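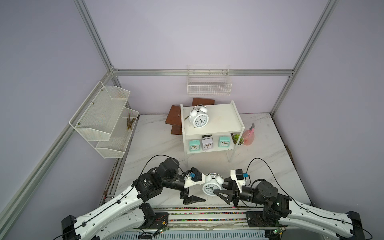

白いツインベルの目覚まし時計と二本のアーム

2025年1月21日

ドローンウッドの市長選は七月だというのに、もう候補者選びの話ばかり聞かされている。きっかけは、市議会で第二会派のドレレロが「開かれた予備選」とやらを終えたことだ。党員でなくても登録すれば投票できる、この街で初めての試み、という触れ込みだった。結果はコンチェッタ・フィオレの勝ち。地元紙は「市民が選んだ候補」という見出しをつけた。

市民が選んだ、ねえ。

私はこの街に住んで長いが、周りで投票した人をほとんど知らない。もちろん私の周りが政治に冷たいだけかもしれないので、それだけで何か言うつもりはない。ただ、党が出した発表文を読んでいて、どうにも腑に落ちないところがいくつかあった。忘れないうちに書いておく。

まず投票総数。538票だそうだ。発表文ではこの数字が太字になっていて、「予想をはるかに超える参加」とある。予想がいくつだったのかは、どこにも書いていない。事前の目標を公表していれば超えたかどうかは誰にでも確かめられるのに、公表していないのだから、何票集まろうと「予想を超えた」と言えてしまう。百票でも言っただろうと思う。意地が悪いと言われるかもしれないが、これまでこの党が「予想を下回った」と発表したのを見たことがない。

次に、その538票の中身。党員が何人で、登録しただけの一般市民が何人なのか、内訳がない。開かれた予備選というからには、いちばん知りたいのはそこではないか。仮に大半が党員だったなら、従来の党員投票に新しい看板をかけただけの話になる。逆に大半が党の外の人だったなら、それはそれで大した成果で、隠す理由が見当たらない。だから内訳が出てこない時点で、私はどうしても前者のほうを疑ってしまう。

党の事務局にメールで聞いてみた。返事は翌日に来た。早い。そこは褒めておく。署名はビアンカ・ルングとなっていて、「登録者の個人情報保護の観点から、内訳の公表は予定しておりません」という文面だった。人数の合計がどうして個人情報になるのか、もう一度メールを書いたが、こちらにはまだ返事がない。合計を二つに分けるだけの話で、名簿を見せろと言っているわけではないのだが。

登録の期間も短かった。受付は9日間。告知は党のサイトと、市場の前で配られたチラシと、あとは議員のSNSくらいだったようだ。私がチラシをもらったのは締め切りの前日で、家に帰って読もうと思って鞄に入れたまま、翌々日に気がついた。これは私が悪い。悪いのだが、前日に配っているほうもどうかと思う。

立候補の条件のほうはどうか。規約によると、現職議員の推薦が3人分必要だった。ところがドレレロの市議会議員はそう多くないし、その多くがもともとフィオレに近い。残りの票を取り合う形になって、結局本選まで進めたのは彼女とエゼキエル・エスポジートだけだった。推薦集めの段階で降りたザムフィラ・コスタケは、自分のサイトに短い文章を載せている。党への感謝と、フィオレへの支持と、家族への感謝。推薦が集まらなかったことには一行も触れていない。まあ、触れないだろう。次もこの街で政治をやるつもりなら。

投票の門は広く開けた、と党は言う。しかし立候補の門を議員が握っているなら、投票者に渡されるのは、もう選り分けの済んだ名簿である。どれほど大勢が投票しようと、名簿にない人には入れられない。私はこのやり方が不正だとは言わない。規約に書いてあり、規約どおりに進められたのだから、不正はないのだろう。ただ「市民が選んだ」と言うときの「選んだ」が、ずいぶん軽い意味で使われている気がする。

公開討論会にも行ってみた。会場は旧郵便局の二階で、暖房が効きすぎていて、後ろの席の人がずっと咳をしていた。フィオレは話がうまい。質問されると、まず質問者の名前を聞き、名前を呼んで礼を言い、それから答える。聞いているあいだは感心するのだが、帰り道に何と答えたか思い出そうとすると、礼を言ったところしか出てこない。駐車場の有料化についてはこう言っていたはずだ。「すべての方の声を聞いたうえで、バランスの取れた形を目指します」。反対なのか賛成なのか、私のメモには書いていない。書けなかった。

エスポジートは逆に、話が細かくて長い。バス路線の話を始めると止まらず、司会者に二度さえぎられた。中央通りを通る便を減らして丘の上の住宅地に回すという案で、停留所の名前まで全部挙げていた。私は丘の上に住んでいないので得はしないのだが、少なくとも何をしたい人なのかはわかった。ただ、費用をどうするのかと聞かれて「効率化で出せる」と答えたのはいただけない。効率化で金が出てくるなら、とっくに誰かが出している。

だから私はエスポジートの肩を持ちたいわけでもない。彼が勝っていたら、今ごろ効率化の文句を長々と書いていたはずだ。

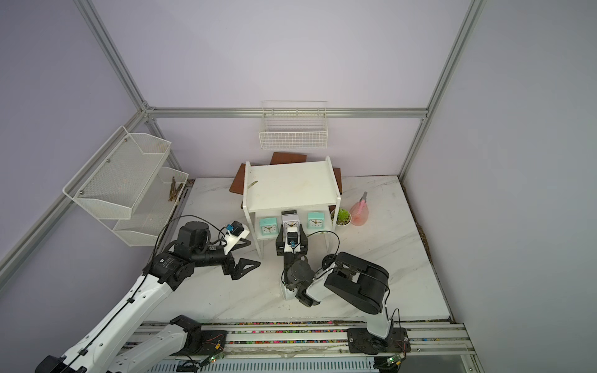
小さな白い二段の棚と、奥の壁のワイヤーバスケット

さて、投票のほうは電子投票だった。システムを請け負ったのはヴォルケルという会社で、発表文には「実績のある安全な仕組み」とある。どこでの実績か。会社のサイトを見たら、導入例として社内表彰の投票やイベントの人気投票が並んでいた。選挙らしい選挙は見つけられなかった。私の探し方が下手だったのかもしれないので、ご存じの方は教えてほしい。

本人確認はメールアドレスと生年月日と、住所の自己申告だったと聞く。紙の投票所を一か所だけ設けたことになっているが、開いていたのは最終日の午後だけで、場所は党本部の入口脇だったそうだ。党本部に入っていって、党員でもない人が気楽に投票できるものだろうか。私なら前を二回くらい通り過ぎて、そのまま帰る。

開票の立会人は両陣営から出ていた。これは当然だが良いことだ。ただ電子投票の場合、立会人は何に立ち会うのか。画面に数字が出てくるのを見ているのだろうか。手で数え直せるものがないのに、立会人の署名にどれほどの意味があるのか、私にはよくわからない。エスポジート側は結果を受け入れているし、私も票が操作されたなどとは思っていない。差はかなりついていたらしい。「らしい」と書くのは、これも得票の詳しい数字が出ていないからで、発表文には「明確な差で」としか書かれていない。総数は太字なのに。

政治学をやっている知人のシュチェパーンカ・ルカーチに、この話をした。彼女の意見は私より穏やかで、最初の一回なんてどこでもそんなものだ、密室で決めていた頃より少しはましだろう、と言う。それはそうかもしれない。前回の候補者選びなど、ある朝新聞を開いたら決まっていた。誰がいつどこで決めたのか、いまだに知らない。それに比べれば、規約があって、投票があって、問い合わせに返事が来る。

でも私は「前よりまし」という言い方に、どうも用心してしまう。三年前に市の予算の説明会が始まったときも、前よりましだと言われた。たしかに前は何もなかった。ところがその説明会は、質問の時間が年々短くなって、去年はとうとう質問用紙に書いて箱に入れる方式になった。読み上げられたのは、公園の花がきれいだという感想だった。あれは質問だったのだろうか。

ルカーチは笑っていたが、そのあとで、ひとつだけ気になることがあると言った。登録した人のその後の扱いだ。予備選に登録すると、党の理念に賛同するという欄に印をつけさせられる。印をつけないと先へ進めない。つまり投票した党外の市民は、書類の上では全員「賛同者」になっているわけだ。七月の本番で、党が「すでに大勢の賛同者がいます」と言い出したとき、その中には候補者選びに口を出したかっただけの人も数えられていることになる。登録時のメールアドレスがいつまで保管されるのかも、利用規約をざっと見た限りでは「目的の達成に必要な期間」としか書いていなかった。目的とは何だろう。当選だろうか。

他の会派のことも書かないと不公平なので書く。市長与党のほうは、予備選などやる気配もない。現職がまた出るのか出ないのか、本人は「時期が来たら話す」の一点張りで、こちらは太字の数字すら出てこない。フィオレの陣営はここを突いてくるはずで、突かれたら与党は返す言葉がないだろう。透明さで比べれば、半分曇ったガラスと板壁の違いくらいはある。だからといって、曇ったガラスを透明だと言われて頷く気にはなれない。

コメント欄でときどき「文句ばかりでなく対案を」と書かれるので、今回は書いておく。登録の受付は30日以上とること。党員と非党員の票数を別々に発表すること。各候補の得票を出すこと。推薦の条件を議員だけに限らず、市民の署名でも代えられるようにすること。どれも特別な金はかからないと思う。やるかやらないかだけで、やらないなら理由を書いてくれれば読む。

なお、ラザル通りの書店で今度フィオレが「対話の夕べ」を開くそうだ。入場は無料、ただし事前登録制。登録フォームを開いてみたら、いちばん下に例の賛同の欄があった。印をつけずに送信ボタンを押してみたが、やはり赤い字が出て先に進めなかった。

ビアンカ・ルングさんには、この件もあわせて三通目を送った。返事が来たら追記する。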